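Category: Support / Task Planning Software

Frequently Asked Questions

Does Tovar require a fixed order of steps?
No. The planner works from a list of conditions. A memory module may be handled before or after a drive, provided that the case is open and the target slot is free.

How many grasp poses may be stored for each part?
The limit is 331. Sites moving from Lorkon should remove duplicates first.

What happens when a part is not recognised?
The controller waits 3000 milliseconds and requests a second view. If this also fails, error 115 is written to the log and the arm holds its position.

Who approves changes to the part library?
Requests are reviewed by Kálmán Orbán at Tendbridge — normally before the August release.

Can processors and drives share one fixture tray?
Yes. Each pocket is given its own entry in the tray file, with a separate approach height.

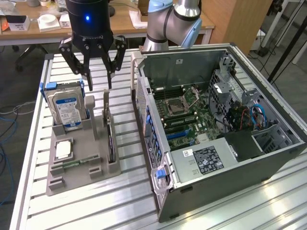 Related items
Tray file format
Error codes in Tovar
Moving from Lorkon

This site uses cookies. Accept | Settings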